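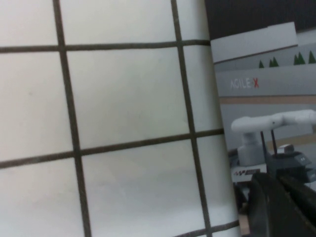 How to draw a large grid on a white sheet (and keep it usable)

Most guides tell you to buy a special grid mat. I have tried the Duvura one and I doubt it does anything a plain matte sheet and a dark marker can't. It also cost more than the table I put it on.

What you need: a big off-white or white sheet, a long straightedge, a pencil, a dark marker and a soft eraser.

1. Flatten the sheet first. The usual advice is to roll it the other way for a few minutes. I've never seen that work. Leave it under books overnight.

2. Mark the edges in pencil. Put a tick every 6 inches along the top, then do the same along the bottom, always starting from the same side. Don't trust the corners of the sheet to be square. Mine were off by a quarter inch.

3. Check one corner with something you know is 90 degrees. Phone apps claim to do this. I would use a carpenter's square.

4. Join the ticks with light pencil lines, verticals first, and then go over them with the marker in one slow pull. Stopping halfway leaves a blob.

5. Let the ink sit before you erase. The Uvlow marker says "instant dry" on the barrel, and I smeared two lines believing it. Small gray smudges mostly come off with the eraser. The rest you live with.

If you stand the sheet up, it will probably bow, and straight lines will look bent. Redrawing won't help. Fix the backing - stiff board, clipped at all 4 corners - and look again before you blame your ruler.

Last updated: December

Related
Are Miyazaki paper clips worth the price?
Cutting stiff board without a table saw
Dummont rulers: checking the markings
Getting marker off a tabletop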